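共同工房トレキコ 持ち込み機械 安全点検表(コメント付き)
対象:Proller(双腕の洗濯物投入機、自作)
製作:モーティマー・ギャラガー、ドウェイン・エスポジート
点検・コメント:イヴォナ・クヴィアトコフスキ
点検日:2018年5月16日
判定の記号:○ 適合 △ 条件付き × 不適合 − 未確認

はじめに一言だけ。製作者から「もうほとんど危なくない」と説明を受けたが、「ほとんど」の範囲を聞いたら二人の答えが違った。したがって説明は参考扱いとし、手で触って確かめたもの、目の前で動かしてもらったものだけに○を付けている。動画で見せられたものは「−」とした。動画なら何度でも撮り直せるので。

A 電源と停止

A-1 非常停止ボタンが操作者の手の届く位置にある 判定:△
ボタンは付いている。ただし延長線の先にぶら下がっているだけで、置き場所が毎回違う。私が立ち会った間にも、棚の上、椅子の座面、エスポジート氏の上着のポケットと移動した。ポケットの中の非常停止は非常停止と認めない。洗濯機の脇に固定台を作ること。

A-2 非常停止で両腕とも止まる 判定:△
右腕はすぐ止まる。左腕は一拍おいてから止まる。ギャラガー氏によれば「ソフト側で順番に落としているため」とのこと。順番に落とす理由を尋ねたが、最初にそう書いたから、以上の答えは得られなかった。停止回路は電源側で両腕同時に切る構成に変更。ソフト経由の停止を残すのは自由だが、点検表の上では数えない。

A-3 停止後、ボタンを戻しただけで動き出さない 判定:○
三度試して三度とも再起動の操作が必要だった。ここは素直に良い。

A-4 停電と復電 判定:×
工房のブレーカーを落とすと、腕が自重で下がる。肩の関節にブレーキがない。下がる速さは大したことがないと言われたが、下に人の手があった場合の話をしているのであって、速さの感想は求めていない。ブレーキを足すか、待機時に腕を受ける台を置くこと。復電時の勝手な復帰はなかった。

A-5 電源の定格表示 判定:△
電源ユニットに手書きのテープで「だいじょうぶ」とある。電圧と電流を書いてください。

B 腕と手先

B-1 関節に指を挟む隙間がない 判定:△
肘の内側に隙間がある。カバーを印刷中とのことだが、前回の持ち込み時にも印刷中だった。6月の点検までに付かなければ、厚手の布でよいので巻いておくこと。見た目の問題で布を嫌がる気持ちは分かるが、私の指には関係がない。

B-2 動作速度の上限 判定:△
設定ファイルでは手先の速度が毎秒300ミリに制限されている。画面で数値を確認し、巻尺と時計で測った限りでも超えてはいない。△なのは、同じファイルに上限を外す行があり、行頭の記号を一文字消すだけで有効になるから。「誰も消さない」そうだが、この行を書いた人は少なくとも一度は消している。行ごと削除を求める。

B-3 把持力 判定:○
二本指の右グリッパに自分の手の甲の皮をつままれてみた。痛いが、振りほどける。手袋をしない状態で確認済み。左は下のB-4を参照。

B-4 左腕の手先 判定:−
点検の間、左は把持の動作をさせてもらえなかった。調整中とのこと。調整中の腕に通電しておく必要があるのか疑問だったので、今後は調整中なら通電しないことを条件に加える。

B-5 ねじの緩み止め 判定:△
製作者は全部に緩み止め剤を塗ったと言う。抜き取りで見たところ、手首まわりは塗ってあり、土台側は塗っていなかった。「全部」という言葉の使い方について双方で話し合ってほしい。

B-6 露出した配線 判定:△
左腕の下側のハウジングから線の束がそのまま出ている。黒い線と色付きの線が混ざっていて、どれが動力でどれが信号か、製作者本人も図面を見て答えた。図面があっただけ良しとするが、束ねて保護チューブに入れること。関節が曲がりきった姿勢でも線が引っ張られないか、手で動かして確認してから固定する。先に固定して後で引きちぎった例を、この工房では二度見ている。

B-7 状態表示灯 判定:△
緑は点いている。緑の意味を聞くと、通電中とのこと。動作可能と待機中の区別はない。通電しているだけの機械と今にも動く機械が同じ緑では、近づく側には情報がないのと同じである。動作中だけ点滅させるなど、方法は任せる。

C 制御ソフト

C-1 動作開始前の予告 判定:○
起動時に音が鳴る。小さいが聞こえる。脱水中の洗濯機の横でも聞こえるかは別途確認してほしい。

C-2 人の検出 判定:×
「頭のカメラが人を見つけたら止まる」という機能が申請書に書いてあった。私が正面に立つと止まった。横から腕だけ入れると止まらなかった。洗濯かごに手を入れる人は、たいてい横から腕だけ入れる。この機能は安全機能の欄から外し、おまけの欄に移すこと。人が近づくときは電源を切る、という運用で当面はしのぐ。

C-3 動作の失敗時に力をかけ続けない 判定:△
布を引っかけた場合は数秒であきらめる。硬いものに当たった場合も同じだという説明だが、試したのは丸めたタオルだけだった。洗濯機の縁に当てて試すのは洗濯機が気の毒なので、木片を固定して再試験のこと。

C-4 ログ 判定:△
残っている。ギャラガー氏の集計では、これまでの投入動作136回に「重大な異常なし」。何を重大と数えるかの定義が書かれていないので、この数字からは何も言えない。定義を先に書いてから数え直してほしい。数え直して同じ結果なら喜んで訂正する。

C-5 学習済みの動作 判定:−
「見せれば覚える」とのこと。何を覚えたかを確かめる方法を聞いたところ、動かせば分かると言われた。動かす前に知りたいので聞いている。初めての布や物を扱うときは、速度をB-2の上限の半分に下げ、停止ボタンを手に持った人を付けること。

D 洗濯機側

D-1 洗濯機の電源が切れている 判定:○
プラグを抜いて確認。試験中は抜いたままにする。水栓も閉めてある。

D-2 扉の開き角度と腕の可動範囲 判定:△
前面の丸い扉を全開にした状態が、動作の前提になっている。少し閉じかけただけで左腕の通り道に入るはずだが、角度を見張る仕組みはない。全開の位置に床からの支えを置くなり、扉を固定するなりすること。ヒンジに無理な力をかけないこと。これは共用の洗濯機で、壊れたら作業着を手で洗うことになる。

D-3 ドラムの縁とパッキン 判定:△
ゴムのパッキンに指先が当たる可能性がある。硬い指のまま擦れば傷になる。指先に柔らかい覆いを付け、使用後に毎回パッキンを目で見ること。エスポジート氏は「当たらないように教えた」と言うが、C-5に書いたとおり、教えたことと覚えたことの差を私はまだ見ていない。

D-4 ドラム内に人の手や頭を入れるとき 判定:△
落とし物を取るために上半身をかがめる人が必ず出る。その姿勢では両腕が背中側になり、見えない。かがむ前に主電源を切る旨を、洗濯機の天面に貼ること。目の高さの壁では、かがむ人の目に入らない。

E 床と周囲

E-1 立入範囲の表示 判定:×
表示なし。テープを貼る予定と聞いたが、予定には判定を付けられない。腕の届く範囲に155ミリを足した線を床に貼ること。半端な数字だが、工房の規定集にそう書いてあり、私も由来は知らない。規定集を変えたい人は次の会合でどうぞ。

E-2 床のケーブル 判定:×
今回いちばん気になった箇所。電線が床を這っていて、そのうち一本は開いた扉の真下を通っている。扉を開け閉めする人も、かごを取りに来る人も、足を置くのはちょうどそのあたりになる。つまずいて手をつく先には腕がある。説明では「慣れればまたげる」。慣れていない人のための点検である。
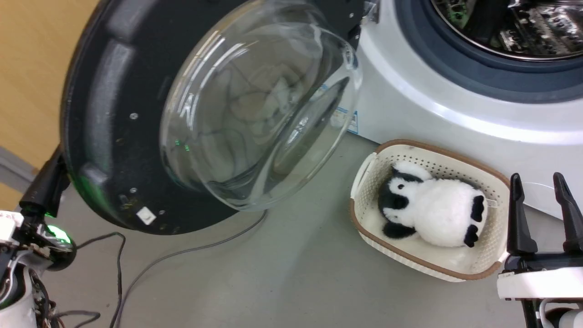 E-2 洗濯機前の床。細いケーブルが開いた扉の下を通り、左腕の近くにも黒いケーブルの輪がある。

対処は次のどちらか。壁沿いに回して床用のモールで押さえる。または機械の後ろから上に逃がし、梁から下ろす。養生テープで床に貼るだけの案は却下する。剥がれた端のほうが線より引っかかる。余った長さを床で輪にしておくのもやめて、架台の側に巻いて留めること。

E-3 かごの位置 判定:△
かごは扉の右側、洗濯機のすぐ前の床に置かれている。固定はされていない。足で押せば動くし、動いたかごをProllerがどう扱うかについては、二人とも「たぶん見つける」と答えた。床に位置の印を付け、裏に滑り止めを貼ること。

E-4 試験に使う物 判定:△
かごの中身はパンダのぬいぐるみだった。ふわふわでつかみやすく、見栄えもいい。試験対象としては甘いと思う。作業着、片方だけの靴下、紐の付いたエプロンで同じことができてから、洗濯物投入機を名乗ってほしい。安全の面では紐が問題で、グリッパに巻き付いた状態で腕が引いたときに何が起きるかを一度も試していない。紐物は再点検まで使用禁止。

E-5 床の状態 判定:○
平らで、点検中に水漏れはなかった。床面はなめらかなので、濡れたら滑ると思っておくこと。雑巾を一枚、洗濯機の上に常備。

E-6 土台の固定 判定:△
腕を水平に伸ばした姿勢で手先を押し下げると、わずかに浮く。押したのは私で、それほど体重をかけていない。重りを足すか、脚を広げること。ネジ止めの許可は床の持ち主であるシステルナス社に聞く必要があり、返事は早くないので、重りを勧める。

F 書類と人

F-1 操作できる人の一覧 判定:△
ギャラガー、エスポジートの両氏のみ。グウェンドリン・ローゼンタールさんが「一度触った」と言っているが、一覧にはない。触った人を載せるか、載っていない人に触らせないか、どちらかにしてください。

F-2 手順書 判定:△
ある。起動の手順が丁寧なのに対し、止める手順は一行しかない。止める手順を先頭に移し、止まらなかった場合に何を抜くかまで書くこと。

F-3 部品の来歴 判定:−
右グリッパはSolusという共同製作の設計を流用したもので、改造箇所の記録がない。元の設計のどこを変えたか、箇条書きで十分なので出してほしい。

F-4 保険 判定:○
工房の物損保険の対象に入っている。申請額は2000ドル前後。足りるかどうかは私の担当ではない。

再点検までの使用条件
・通電は製作者二人がそろっているときに限る。
・A-4、C-2、E-1、E-2の×が残っている間、洗濯機への投入動作は禁止。腕だけの調整は可。
・見学者は通電中、洗濯機のある区画に入らない。子どもの見学は区画の外からでも事前に連絡すること。
・終了時は腕を一番低い姿勢にして主電源を切り、プラグを抜く。洗濯機の扉は少し開けておく(閉めきると臭う、と以前から苦情あり)。

製作者からの返答欄
E-2:モールを注文しました。届くまで線は毎回抜いて片付けます。(エスポジート)
C-2:横からの検出は次の版で直る見込みです。(ギャラガー)
E-4:パンダは残してもいいですか。(エスポジート)

点検者の追記
E-2は届いて貼り終えてから見ます。C-2は見込みでは判定を変えません。E-4、残してかまわないが、靴下と一緒に入れること。再点検は6月、希望日を掲示板に書いてください。E-1のテープは倉庫の黄色いものを使い、赤は消火器の前用なので使わないように。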